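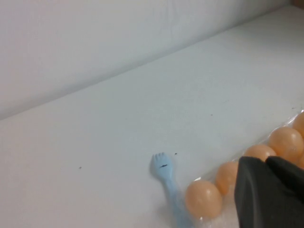

Amna Magsi wrote to us after the first version of this guide that she did not understand why the table comes before the food. She had opened the egg package first, and then she had no free place for the bowl. We changed the order of the steps, and section 4 now begins with the table.

4. Preparing the table for a Tritcombe cold lunch

This section is for one person at one table. Read it to the end before you begin. You need 20 minutes the first time.

What you need

– one package of eggs, already boiled
– one plastic spork
– one bowl, empty
– one cardboard box for the things you do not use now
– a damp cloth and a dry cloth

4.1 Clearing and wiping

1. Take everything off the table, also the small things.
2. Wipe the tabletop with the damp cloth, from the wall side toward you.
3. Dry it with the second cloth. Look at the surface from a low angle, with the light in front of you. On a white table, crumbs are easy to see in this way.
4. If a dark speck does not move with the cloth, try with a fingernail. Old scratches and scuffs will stay, and you can leave them.

CAUTION: Do not use scouring powder. It makes a white surface dull, and later the dirt holds on to it more.

4.2 Placing the bowl and the box

1. Put the bowl upright on one side of the table, with its base flat.
2. Put the cardboard box on the other side, farther from you than the bowl.
3. Keep the middle of the table free. You will need this place for peeling. 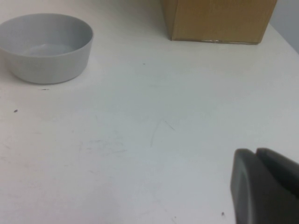

4.3 Opening the eggs

1. Put the package on the side of the hand you write with, and lay the spork next to it.
2. Check the date on your package. If the wrapping has a hole, do not eat the eggs.
3. Open the wrapping slowly from one corner – a fast pull can send an egg to the floor.
4. Take out only the eggs you will eat. If they have a shell, peel them over the free middle of the table and collect the pieces at once.
5. Place the eggs in the bowl and cut them with the side of the spork.

NOTE: A plastic spork can break if you press on the tines. Press with the wide part. Before you use it, look at both faces and wash it if you find a mark.

CAUTION: Eggs must not stay on the table after the meal. Return the rest to the refrigerator in a closed container.

4.4 After the meal

1. Wash the bowl and the spork in warm water with soap.
2. Repeat steps 1 to 3 of 4.1.

For lunch for more than one person, go to section 5.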